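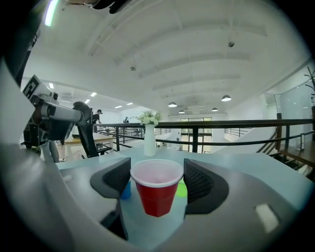 Issue 137 | Page 6

TOOLS ON TEST

Neltico hand-held gripper kit

Thin plastic cups are a fair test of a two-finger gripper. The wall gives under load, the body tapers, and a pad with poor friction lets the cup slide toward its narrow end. Neltico's kit holds a red one upright between two dark gray fingers, each faced with a black mesh-textured pad, with blue and lime-green cups close by.

The kit is sold for recording demonstrations by hand, with the recordings then used to train an arm. It ships with the gripper, two spare pad sets, a charger and a license for Cirkeck, the logging software. List price is $1,432. A mount for a fixed arm costs extra.

We ran 2,000 grasps over six days. The first pad set lasted the whole test, though the left pad began to lift at one corner on Wednesday and had to be glued back. Finger travel stayed within spec. The curved light gray shell is comfortable for an hour; after that the weight toward the front is felt in the wrist.

Cirkeck is the weaker half. Export is slow, and a dropped connection ends the session without saving the last clip. Rudness, the closest rival, handles this better but has stiffer fingers.

Replacement pads are stocked by Hồ and arrive in March packaging with the new part number. Older pads fit the same screws.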